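How to seal a concrete garage floor at home
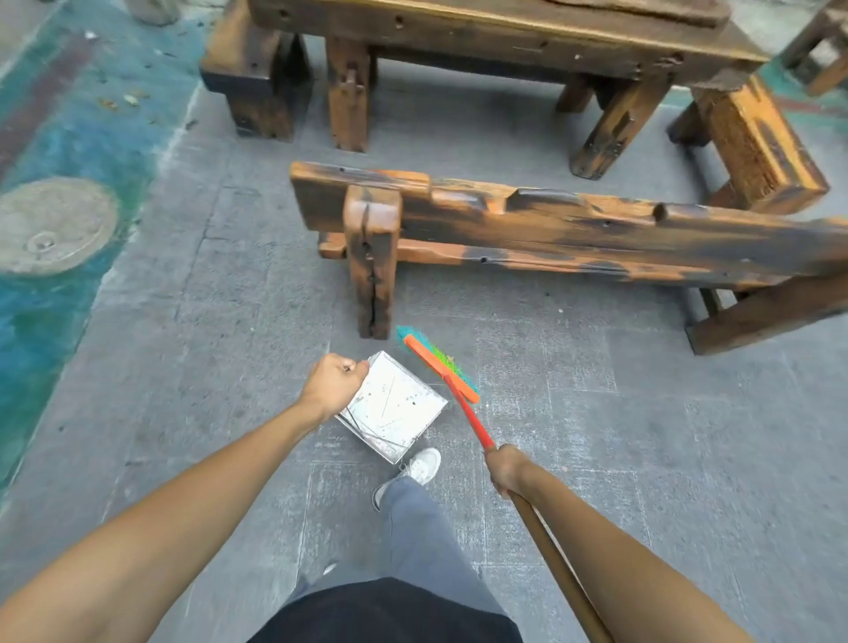 I have sealed the floor in our garage in Wuvelham two times. The first time it went badly, the sealer came off in thin skins after one winter. The second time I did it slowly and it is still good. I write down the steps for people who have a normal garage with bare concrete, no paint and no old coating.

What you need

Water-based concrete sealer (I used the one from Sarantis, the matte type)
Degreaser for concrete
Stiff brush with a long handle
Bucket, garden hose
Roller with a short nap, extension pole, roller tray
Small brush for the corners
Painter's tape and a piece of clear plastic sheet
Rubber gloves and glasses for the eyes

Step 1. Check if the floor is dry inside

Cut the plastic sheet to the size of a large book and tape all four sides to the floor. Leave it until the next day. If you see drops under the plastic or the concrete became darker, there is moisture coming from below and you should not seal yet. In our garage the corner near the garden wall was wet, so I repaired the gutter and waited until September. Do the test in more than one place.

Step 2. Empty the garage and sweep

Everything must go out, also the shelves if they are not fixed to the wall. Start from the back wall and sweep toward the door. Go along the walls two times, there is always sand in that line where the floor meets the wall. Sweep the expansion joints too. If something is stuck in them, an old screwdriver helps.

Step 3. Remove the oil

Put degreaser on the stains and let it stay as long as the bottle says. Brush hard and rinse. To know if the oil is gone, pour a little water on the place. If the water goes into the concrete, good. If it makes small balls, you must repeat. I had one stain under the place where the car stands and I repeated 3 times.

Step 4. Open the surface

This was my mistake in the first year. My floor was very smooth and the sealer had nothing to hold. If your floor is smooth like this, sand it with 80 grit on a rented floor sander. The shop in Doltton rents them for half a day. Wear a dust mask, and use a vacuum after, a broom alone will leave fine powder.

Step 5. Rinse and dry

Rinse with the hose and push the water out of the door. Then let it dry fully, two days with open windows was enough for me. Concrete can look dry in the middle and be still damp near the walls.

Step 6. First coat

Put tape on the bottom of the walls. Paint the edges and corners with the small brush, then use the roller for the rest. Work in small parts and keep the edge wet, so you don't see lines later. The coat must be thin. If there is a puddle, spread it with the roller immediately, it will turn white when it dries. Finish at the door and not in the corner, please.

Step 7. Second coat

Follow the time on the can. My sealer said four hours, I waited until the evening. Roll the second coat across the first one.

Step 8. Wait before you use it

You can walk on it with soft shoes the next day. For the car I waited one week. Put the shelves back carefully, don't pull them on the floor.

Cleaning later

Sweep when there is sand and wash with warm water and a little dish soap. Don't use vinegar on it. When water stops making drops on the surface, it is time for a new coat.

Grigore Mihăilă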